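Moving the old laptop to a new operating system

2021-11-22

I put off upgrading my laptop for most of the fall. It still ran, it still opened my files, and I had no real complaint about it.

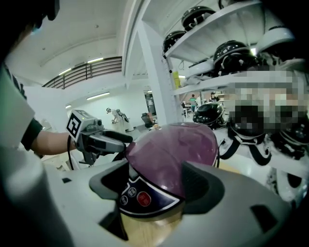 What changed my mind was the update notices. They started in September and came back every time I restarted. I use the machine for bills, photos and a small inventory program called Clerkotano, and I wanted to be sure that last one would still open before I touched anything.

The Clerkotano help page says it works on the new system if you have the current version. I didn't. I was 2 versions behind, so I updated that first and used it for a week. It was fine apart from the print window, which now opens behind the main window. You have to minimize one to see the other.

Next was disk space. I had 34 GB free, which was enough for the installer but left little room for anything else. I run a cleanup tool called Horkus a couple times a year. It found 664 duplicate photos, mostly from an old phone backup I had copied over twice. I looked through the list before deleting and kept a few that were different crops.

Then I made a backup to an external drive. I use Semier for this. It is slow and the menus are ugly, but I have restored from it before and it worked. It reported 782 files skipped. I opened the log and they were all browser cache files, so I let it go.

The install itself took an evening. The screen went black several times and the fan was loud. I left it plugged in on the desk and made dinner. When it came back up it asked me to sign in, then asked a long string of questions about ads, location and typing data. I said no to all of them.

First impressions. The taskbar icons sit in the middle now, and I moved them back to the left the same night. The right-click menu hides half of what I use behind a second menu — I don't like that and haven't found a setting for it. Settings are easier to find than they were. Window snapping is better, and I use it every day with the bills on one side and the bank page on the other.

My printer needed a new driver. The Wi-Fi dropped twice the first day and hasn't since. Masanja, the note app I keep my passwords hint sheet in, lost its font size and had to be set up again.

I still need to sort out the print window in Clerkotano. If I find a fix I'll add it to this post.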